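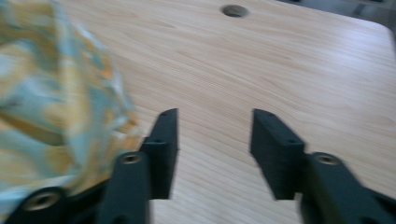

Stillside method

The Stillside method (also Stillside filtering, or just Stillside) is a way of sorting and weighting demonstrations recorded with hand-held grippers before they are used to train a robot policy. Put forward by Peiyu Shi and Jingyi Qin. Main use: cloth handling on tables, mostly folding, lifting and flattening. Named after the half of each recording in which the tool moves least, the "still side" of a grasp.

Background

Hand-held grippers let a person record a task without a robot present. The camera rides on the tool, so it moves when the hand moves. Quick wrist turns smear the picture, and a smeared picture of soft cloth gives few firm edges to track. Earlier practice was to drop any recording with too much blur. This threw away a lot of good material, as people tend to move fastest just before and just after a grasp, the part a policy most needs to learn.

Method

Each recording is cut into short pieces at the points where the gripper opening changes direction (open to closing, closing to open). Every piece then gets a blur score, worked out from the fingers and the background seperately. The fingers are fixed to the same body as the camera apart from their opening and closing, so they stay fairly sharp even when the table does not. The gap between the two scores is taken as a measure of camera motion. Cloth is left out of the score altogether in the first pass.

Pieces are sorted into 3 groups:

Still. Both scores low. Used at full weight.
Carried. Fingers sharp, table smeared. Used at reduced weight, with hand position filled in from the still pieces on either side.
Lost. Both smeared, or tool position missing. Kept for training the image encoder only.

The reduced weight is set once per task and not per recording. Shi and Qin tried a learned weight as well; it did no better and took longer to set up.

Table marks such as cable holes, rounded corners and strong wood grain are used where present to tie one piece to the next. Plain white tables do worse. No markers or printed tags needed.

Data

The first set, called Plikberg, holds 2588 recordings of cloth tasks on tabletops. Patterned and plain cloths both included. After cutting, 668 recordings were found to have no still piece near the grasp and were put aside. Under the older rule, which dropped a whole recording for one blurred stretch, far more would have gone.

Recordings where the cloth leaves view completely are kept if it comes back before the end.

Results

Policies trained with Stillside weighting picked up a cloth by its corner more often than those trained on still pieces alone, in trials on the same arm with the same fingers. Gains largest for thin, bunched cloth. For flat towels, little difference. Folding in half improved a bit, folding in quarters did not, and the authors put this down to small errors adding up across the second fold rather than to blur.

Removing the carried group hurt the approach stage most. Policies without it tended to stop short above the cloth, then close on nothing.

Three things were found to matter in practice:

Finger colour. Matt black fingers score more evenly than shiny ones.
Light. Even light helps, strong glare on varnished tables gets read as motion.
Where the cut falls. Cutting at fixed times instead of at gripper turns undid most of the gain.

Stivent

Stivent is the tool that does the cutting and scoring. Command line only at first, a viewer was added in January. Runs on an ordinary desktop computer. Version notes dated 2018-07-03 list a fix for left and right fingers being swapped when a recording was loaded upside down, which had quietly spoiled some early scores.

Xiao variant

The Xiao variant drops the finger score and uses the tool's motion sensor in its place. Quicker, and works when cloth hangs over one of the fingers, a known weak spot of the orginal. It needs the sensor and camera clocks to agree closely, so older recordings often can't be used with it.

Limits

Covered fingers, see above. Dark tables, where the finger outline gets lost. Tasks with no clear open or close, such as smoothing a sheet with the gripper shut, give no cut points at all and have to be marked by hand. The weight does not carry over well between tasks. Two-handed recordings are treated as two separate ones, with no check that the groups match up in time.

See also

Learning from demonstration
Deformable object handling
Motion blur
Hand-held gripper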